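# What we buy first, and what can wait

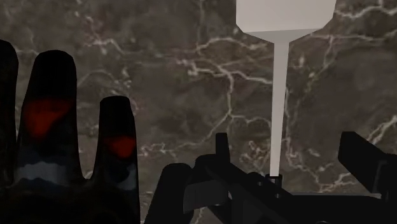 Tusley, April

The simulation costs us almost nothing, so I have been spending my evenings there before I spend any real money. The hand in my render is black, with red patches on the fingers, and the marble behind it is only a texture I liked the colour of.

My budget is 13 thousand dollars. The first quote, from Juntunen, was 15 for the hand alone, without mounting plate and without freight to Warovgate. I asked if they sell a hand with fewer sensors. They do, and it is 8, but delivery is slower and the warranty must be paid separately.

Clollier offers a simple gripper for much less. I was against it at first. Then I wrote down the tasks we truly have for this year, and most of them are picking up one thing and holding it upright.

So my plan at the moment is:

- the simple gripper now, with two sets of spare pads
- the cheaper hand after winter, if the money is still there
- no new computer, the old one must survive

I still have to ask about the cable length and who pays the customs. Last time I forgot the power supply in my calculation, and it was an unpleasant phone call. If you have bought from Clollier before, please write me how long you waited for the spare parts.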